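The Case for the Unsorted Fabric Pile

Dec 25, 2022

Every June the church hall in Braltley holds a fabric sale, and every June I come home with more than I meant to buy. Last time it was 10 pieces and two old quilts. I used to spend the next evening sorting it all by color into bins. I have stopped, and I think most people who sew at home should stop too.

Sorting by color suits a shop. Ouellet, where I buy thread, needs its bolts in order so a stranger can find the navy. At home I know what I own. What I need is to see it together. A floral next to a polka dot gives me an idea that a bin of reds never has.

The usual objection is that a pile looks messy and things get lost at the bottom. Both are true. I turn mine over when I start a project, and it takes less time than putting lids back on. Creases come out with an iron.

I would keep two rules. Wash everything before it joins the pile, and keep anything that sheds or bleeds dye in its own bag. Past that, leave it alone. The Hunoten bins I bought for sorting now hold Christmas lights, and I have finished more quilt tops this year than last. 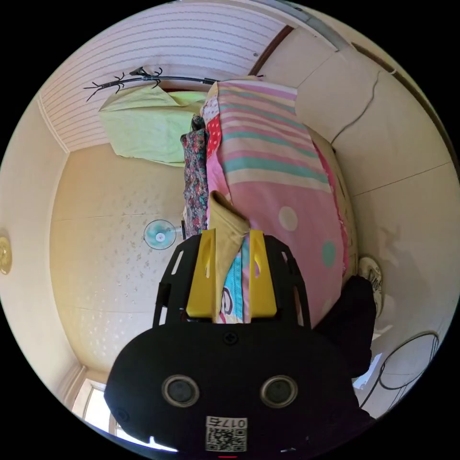
Should old quilts be stored with loose fabric?

They can be, as long as they are clean and fully dry. Refold them every few months so the creases don't set in one place.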